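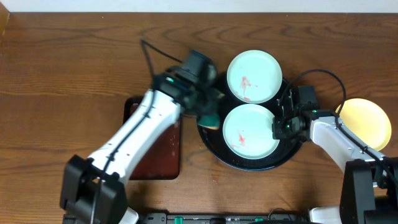 What is a slot receiver in football?

A slot receiver is a pass catcher who lines up between the outermost receiver and the offensive line, usually a step or so behind the line of scrimmage. The gap he stands in is called the slot, and that is where the position gets its name.

Slot receiver

The slot receiver is one of the friendlier positions in American football to learn about, since so much of what he does happens in the middle of the field where everyone can see it. Coaches at different schools may call him the slot, the slotback, the inside receiver or simply "the Y" or "the H," depending on whose playbook you happen to be reading, and a player who moves from one town to another may find that his job has stayed the same while every word for it has changed.

Alignment

The rules ask for at least seven offensive players on the line of scrimmage at the snap. With five linemen, a tight end and one wide receiver already there, the slot receiver normally takes his place off the line, in the backfield as far as the rules are concerned. This has a pleasant side effect: a player off the line may go in motion before the snap, as long as he isn't moving forward when the ball is snapped and no one else is in motion with him. Offenses have made a great deal of this over the years, sending the slot man across the formation to see whether a defender follows him – a hint, though never a promise, that the defense is playing man-to-man.

Routes

Because he starts closer to the ball, the slot receiver has room to break either way, toward the sideline or toward the middle. Common routes include the quick out, the slant, the shallow cross and the option route, in which he reads the defender in front of him and decides on the run which way to turn. The option route takes a lot of patience to teach. Quarterback and receiver have to see the same thing at the same moment, and when they don't, the ball tends to land in a place where only a safety is standing.

A deeper route up the seam, between the cornerback and the safety, is used against defenses that have crept forward to stop the short throws.

Blocking

Newcomers to the game are often surprised by how much blocking the position calls for. On a wide run or a screen pass, the slot receiver may have to take on an outside linebacker who outweighs him by 40 pounds, and good footwork and a low stance count for a good deal more there than speed does.

High school play

In the high school game the slot is often filled by a converted running back or a backup quarterback, someone used to handling the ball in traffic. Smaller schools may ask the same player to return punts and play safety as well, which makes for a long evening. Hodbridge, for many seasons a running team through and through, moved to a formation with two slot receivers around 2000 under coach Ye-ji Maeng, whose teams were known in the area for throwing short and often. One of her slot receivers, a senior named Wang, finished a season with 700 receiving yards, most of them gained after the catch. The rivalry game with Rutside that year was decided on a crossing route from 18 yards out, and people in both towns will still tell you about it – in rather different ways.

Defending the slot

Many defenses bring in a fifth defensive back, called the nickel back, to cover this part of the field. He has no sideline to help him, so he has to guard against breaks in both directions. Other teams leave a linebacker there and rely on zone coverage, passing the receiver along from one defender to the next as he crosses.

See also: Tight end; Wingback; Nickel defense; Screen pass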